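Two-Armed Gripper Trial Reaches Halfway, Nothing Broken That Wasn't Cheap

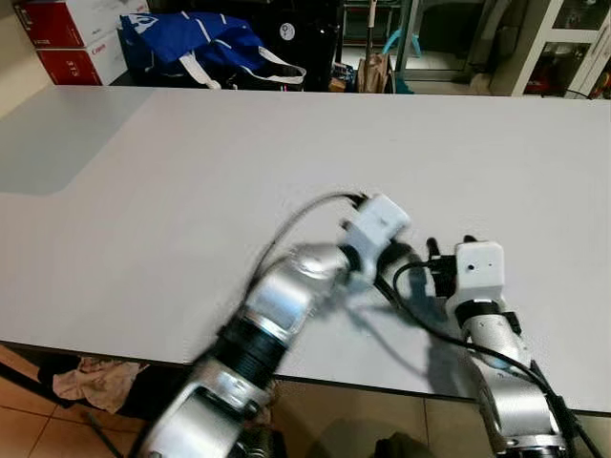
One reader of last month's item wrote in to ask why anyone would spend a spring comparing two grippers when the spec sheets already list the grip force, the stroke and the price. The reader has a point, and has presumably never tried to pick up a washer.

Skirkallow, the small outfit that builds packing cells for people who ship small things in small bags, has reached the midpoint of its gripper comparison. The plan calls for 4000 picks per gripper on a two-armed bench setup over a white table. The contestants are the Eson, a parallel-jaw unit with a reputation for being boring, and the Diltora, which costs more and comes with a much nicer manual. Both have been run on the same pair of arms, with the same controller, on the same box of parts.

The box holds 36 items, picked by the people who would have to live with the results. It contains washers, a bottle cap, foam blocks, a roll of tape, several bagged screws and one rubber duck that was voted in and cannot now be voted out. An item counts as picked if it leaves the table, gets handed from one arm to the other and ends up in the tray. Dropping it into the tray from a height is allowed. Throwing it is under review.

Midpoint results are mixed, in the way that makes sales reps call back. The Eson is slower to close but holds on to bagged screws like a toddler with a cracker. The Diltora is quick and quiet, and very good on foam, and it has a habit of squirting washers sideways off the table. Floor retrievals are logged separately. The washer column is long.

The handoff between arms has been the hard part for both. A gripper that does fine alone can turn shy when another gripper comes at it from the side. At pick 1412 of the Diltora run, the left arm let go of the tape before the right arm had closed, the right arm closed anyway, and the system recorded a perfect grasp on nothing at all and carried it carefully to the tray. The pick was scored as a success until someone read the log. The scoring script now checks the finger gap after closing, and 11 earlier successes have been quietly taken away.

Cables turned out to matter more than fingers. The line feeding each gripper needs enough slack for the wrist to turn all the way over, and enough slack for that is also enough slack to snag things. The team has tried clips, sleeves and a spring-loaded reel, and went back to clips. Neither maker's manual has much to say on the subject, though the Diltora's has a handsome drawing of a gripper with no cable.

The controller got its own small drama. The trial began on the unit supplied with the arms, then spent a week on Baptiste, an open-source controller that a couple of the engineers had been recommending at lunch since last year. Baptiste gave smoother paths and shaved time off every handoff. It also stopped dead each Saturday during the long unattended run, at a point in the sequence that has yet to be pinned down, and restarted without complaint when anyone came near a keyboard. The supplied controller is back for now. Lunch has been tense.

A first block of 1000 picks was thrown out early on, after it was found that the two grippers had been mounted with different fingertip pads. The Eson had been wearing the soft ones. Its numbers dropped a little on the rerun and its fans in the office took this well, considering.

Still to come are the second half of both runs and a round with the lights turned down, meant to find out how much the wrist cameras have been helping. There had been plans for a third gripper, a suction model, but the loan unit arrived without its pump and the loan period is running while the pump is discussed.

Skirkallow says it will publish the whole log, floor retrievals included, once the runs are finished. It does not expect to name a winner. The likeliest result, according to the project notes, is one gripper on each arm, a layout that both vendors have separately advised against.

Readers who asked about the duck: the Eson gets it by the head nearly every time. The Diltora prefers the body, and the duck squeaks. The squeak has no effect on the score.

Tray dimensions and the parts list are available on request. Please stop sending in parts for the box.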